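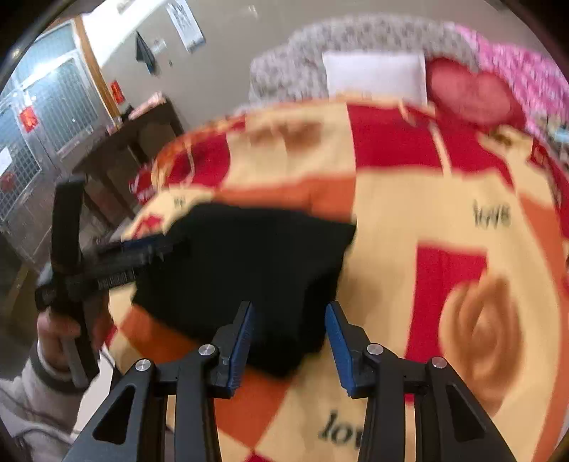 Tridel Soft Goods Group, Handheld Collection

Notebook > Field collection > Folding, bed surfaces

May 27, 2026

Second day on black garments. Two-hand folding, same pair of grippers, on the bed with the patterned blanket. Target for this house was 29 good takes and we got 16 before I called it. Notes while I still remember.

Black cloth on a loud background is what Barros asked for. Their complaint about the October batch was that everything dark got folded on plain sheets and the policy fell over on anything printed. Red, cream, orange, big roses, lettering — should cover it. Watch the lettering though. Last model version kept reaching for high contrast edges, and "love" in dark script near a dark cloth is exactly the sort of thing it'd grab at. Want at least a few takes with the cloth lying right over a word and a few well clear.

Fisheye view: cloth centered is fine. Close to the rim it bends so much I don't trust the edge labels. Told the demonstrators to keep the work in the middle third of the bed and move their feet, not lean.

Problems, in order of how annoying:

1. Pads. Blue on both tools. Going in flat, fabric slides. Going in with fingers open and a bit of a pinch down into the blanket, picks up the blanket too. Lost five takes to blanket. Best so far is hold the left edge down with the other gripper first, then come in from the near side with fingers wide, close slow. Slow meaning really slow, the tracker drops if you snap it.

2. Black on black. Finger arms are black, cloth is black, second gripper is black. Segmentaton on the laptop calls the whole lot one blob about half the time. The blue pads are the only thing it finds reliably. Try the pads as anchors and forget the arms? Ask Jesik side if their masks can be swapped without relabeling.

3. Sleeves. Puffy white sleeve is fine for contrast but it covers the forearm. Not a blocker, log it in the clothing field. People keep leaving that field blank.

4. Start pose. Protocol says cloth flat. Half of todays takes start from a part folded bundle becuase people got ahead of themselves. Keeping them but tagged "mid". Do not mix with the flat starts, they wreck the length stats.

Settings same as Pallance house: exposure locked after the gripper is over the bed, not before. Did it the wrong way round for the first two takes and the wall was fine and the cloth was a hole. Binned.

Running total for dark garments is 198 usable against 400 wanted. At this rate we need more houses, or fewer rules about what counts as usable. Would rather more houses.

To do
- recalibrate left tool, drifts when the handle is held upright for long
- retag the mid starts
- same cloth, same bed, pillows moved down toward the work area
- light garment on this blanket as a control
- spare pads, right one is peeling at the tip

Upload started before dinner, still going.

Comments (3)

gripfix: Spare pads are in the gray drawer, take the thicker ones. Thin ones peel.

mlb: Please don't drop the blanket grabs. Useful as failures if you mark the moment it lifts. Can you put them in their own folder?

night_upload: Went through ok, one file short. Take 11 is missing the left tool track, check the card.

Last updated: the morning after, takes list corrected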